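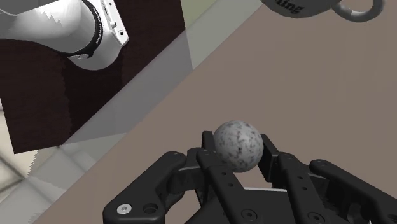 Plunero Library Network Brings Its Reading Evenings to the Tuncer Valley

TUNCER, May 2006. The Plunero Library Network is delighted to announce that its family reading evenings, which have filled the children's room at the Skistorine branch all winter long, will now be held at the branches up and down the Tuncer Valley as well, with free admission, free cocoa and a free library card for anyone who doesn't yet have one.

The evenings began in March of last year as a small affair, with a borrowed rug and a stack of picture books, and they have grown a good deal since then. Over the past season families borrowed 2776 books on reading nights alone, and the Skistorine branch signed up 200 new cardholders, many of them parents who told the staff they had not set foot in a library since their own school days.

"We used to put out one pot of cocoa and take half of it home again," said Neelam Nautiyal, director of the network. "Now I have grandparents calling me in the afternoon to ask whether they should come early to get a good chair. I tell them yes, please do, and bring a cushion if you're fond of one, as our chairs were bought for people a lot shorter than you are!"

Each evening opens with a story read aloud by a member of the branch staff, followed by a quiet half hour in which families read together in whatever language they like best. The network has added 98 picture books in Vietnamese, Hindi, Urdu and Spanish to the traveling collection, chosen with a great deal of care (and some friendly arguing) by children's librarian Tùng Bùi.

"A little boy asked me to read the same book about a goat three times in one night, and by the third time his father was doing the voices," said Bùi. "I was happy to sit down and let him take over. He does a much better goat than I do."

The valley program is made possible by a gift from the Brirer Family Fund, which will pay for the new books, the longer opening hours and the van that carries everything from branch to branch. Satish Chaturvedi, who looks after grants for the fund, grew up in the valley and remembers walking to the old library with his sisters on winter afternoons.

"My mother learned a lot of her English at those tables," Chaturvedi said. "It is a pleasure to see the lights on late again."

Families do not need to register. Children of all ages are welcome with a grown-up, and pajamas are perfectly fine. Schedules are posted at every branch desk.

Press contact: Sunita Bhatia, Community Programs, Plunero Library Network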